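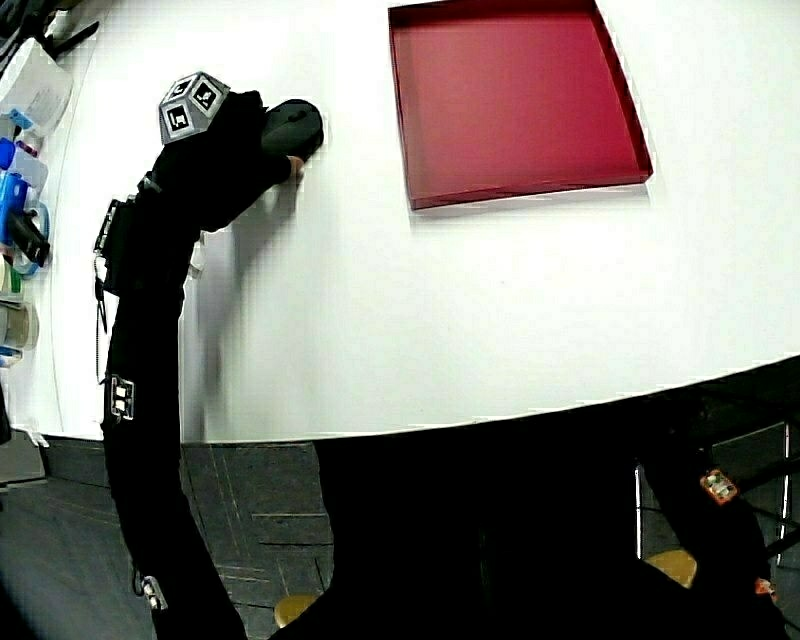 Hornholm open day, Monday

I got to Sorstead on the early bus and was at the Hornholm building before the doors opened. Six of us were on the morning tour. Eulalia Riquelme met us at the desk, handed out badges and took us straight upstairs.

The ground floor is mostly offices and a parts store, so we did not stop there. The main thing to see was the Flutus bench, where they record people's hand and arm movements for training robots. The operator wears a black suit with printed markers stuck to the sleeves and legs, and works at a plain white table. Some recordings are done with a hand-held gripper and some with only a glove.

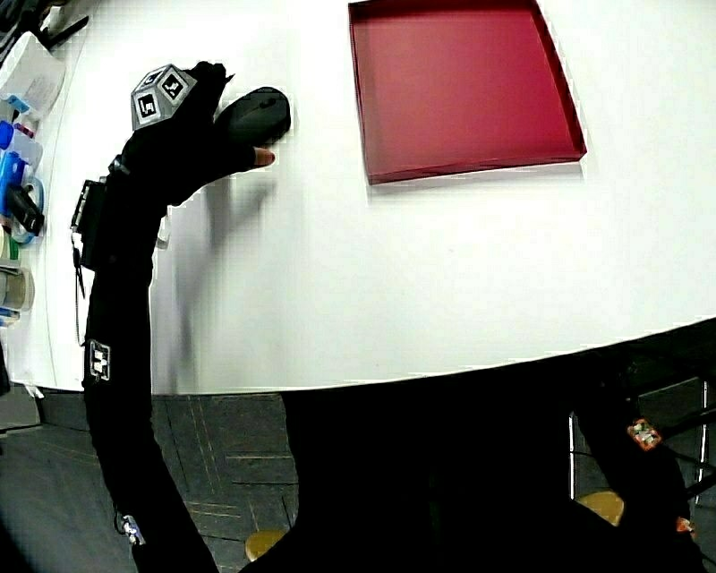 The glove at the Flutus bench, with the marker cube on the back of the hand.

Eulalia said a shift at the bench is 2 hours at most, as the arm gets tired before the head does. There are 18 people trained to do it, nearly all part-time. She did not want to say much about the customers, which was fair enough.

I asked why they use a person at all. Her answer was that moving a robot about by hand is slow, and a person holding a gripper can get through far more in a morning.

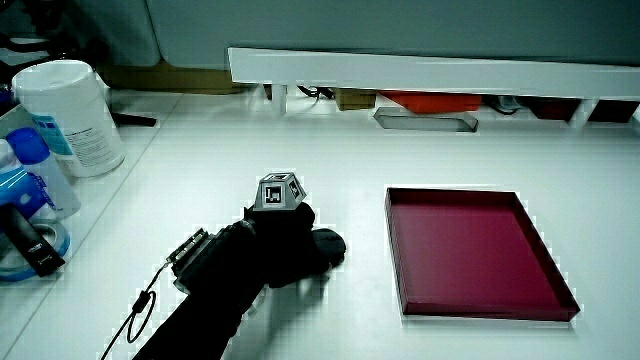 Someone else asked about the printed squares. Cameras pick them up and the software works out where the hand is and which way it is turned — the same idea as the tags used in some warehouses. If a square gets creased or dirty it is replaced.

We had over four minutes each to ask the operator questions, and then it was time for coffee.
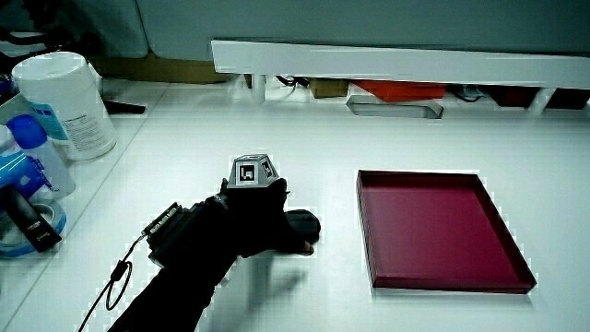 Margaritis room

After the break we moved next door for a talk on how the recordings are checked. It was mostly slides, and the room was warm. The next open day is in May and places have to be booked.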